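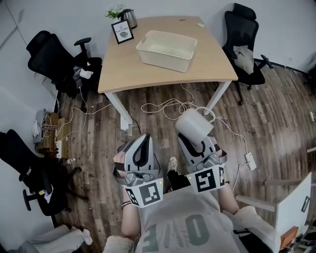 Mug in the right-hand gripper, basket on the desk.

Bunutton Hand Grippers, reviewed Aug 27, 2018

I paid 470 for the pair and I've logged 100 recordings with them, mostly mugs into baskets, so I feel okay having opinions now. The finger pads are great! They hold a mug on its side without me squeezing like crazy, and my old Zabala set never managed that.

What I really want to talk about is the rule sheet in the box. It's 2 pages, and it's better than the whole Flurska manual. Keep the marker cubes clean and never cover them with your fingers. Start every take with both grippers out in front of you. Stop after 30 minutes and rest your wrists (I ignored this one, and my thumbs paid for it). Coil spare cable before you start — I'm still bad at that.

My gripe is that the sheet says nothing about dropped objects. Do you keep the take or toss it? We toss ours at Atness, but I'd like that in writing so two people don't do it two ways.

Four stars. I'd take off another half if the grips were any thicker, my hands are small.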